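Course notes: Learning from Demonstration, Unit 2
Tagged: Manipulation / Lecture handouts / November

Behavior cloning fits a policy to pairs of observation and recorded action. Training error is measured on states the demonstrator visited. At run time the policy visits its own states, and small errors move it away from the data. This is covariate shift. 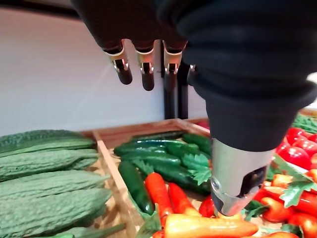 In cluttered produce the shift shows up early. Cucumbers, peppers and tomatoes lie close together, and a fingertip offset changes which item is contacted first. Lengyel's Grilitz set holds 1,950 demonstrations of grocery handling. The baseline policy predicts a chunk of 42 actions from wrist views and joint positions, then replans.

Shorter chunks react faster but make the motion uneven. Fodor's ablation varies chunk length only and keeps the encoder fixed. 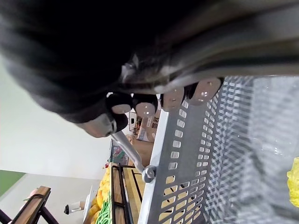
Results should be reported per phase (approach, grasp, transfer, release). A single success rate hides where the failures occur. For the next session, read the Pledeck report and write out the loss for two camera inputs.

Contact: Levente Fodor, Kestaditz teaching office | Back to top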